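Thread on sorting bands and cord by color at a bench, for anyone who has inherited a mixed box of the stuff. Dry material, you were warned.

1/ Start with the container, then the contents. A bowl you can't see into from your working position will collect the wrong color within the hour. Low sides, wide mouth, back edge of the table.

2/ I have tried the compartment trays from Nustlow. The dividers are fine. The corners are too tight for fingertips, so small bands stay in there until you turn the whole tray over, and then everything is mixed again.

3/ Separate small bowls solve this. You can lift one, empty it and put it back without touching its neighbors. Plastic is enough. Glass is heavier and gains you nothing.

4/ Bowl color matters more than I expected. Orange bands in an orange bowl are easy to assign and hard to inspect. A stray red one at the bottom of an orange bowl can sit there for 14 days. Ask me how I know.

5/ Red in blue is the reverse. Nothing about the bowl tells you what goes in it, but every wrong band shows up at a glance. If more than one person sorts, match the colors. If you sort alone, contrast them.

6/ Cord is a separate problem. It doesn't belong in a bowl. Coil it in loops, drop the coil in a basket, keep the basket on the floor by the table. Cord on the work surface ends up threaded through the bands.

7/ Cord basket, band bowls:

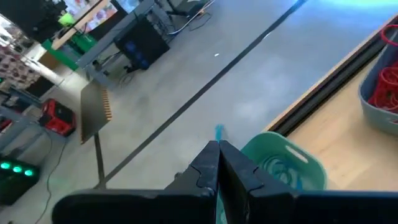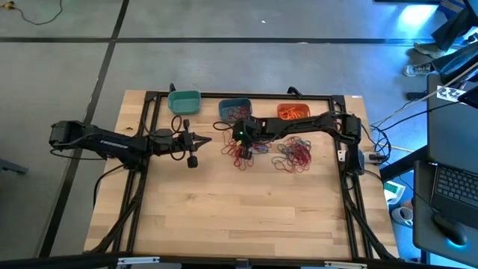
8/ On the pile itself: work from the outside in. Pulling from the center tightens whatever is looped together underneath. Lift one band, let the others fall off it, put it in its bowl. Slow for the first few minutes, then the pile opens up.

9/ Do not shake the pile. Shaking adds loops.

10/ Surface: bare wood is good. Bands don't slide on it the way they do on laminate, and a pale top gives you contrast for everything except natural tan bands. For those I put down a dark mat. Punex makes one that lies flat. The Güler one curls at two corners and has done so since I unrolled it.

11/ Check the floor at the end. Short ends of cord go over the edge and are easy to miss on concrete until someone sweeps. I look along the edge of the table first, then farther out.

12/ Numbers from my last mixed box, 2023-11-07: 36 minutes, 3 bowls, one pass. The second pass found 2 bands in the wrong bowl, both red, both in with the orange. See post 4.

13/ Storage afterward: lidded tubs, one color each, label on the side and not on the lid. Lids migrate. Parnavex tubs stack well but the lids are all interchangeable, so a label on the lid is worth very little.

14/ Old bands go in a separate tub before any of this. If one shows cracks when stretched, throw it out. Bits of perished rubber stick to the good ones and you will be picking them off later.

Next thread is on zip ties. Different failure modes, same bowls.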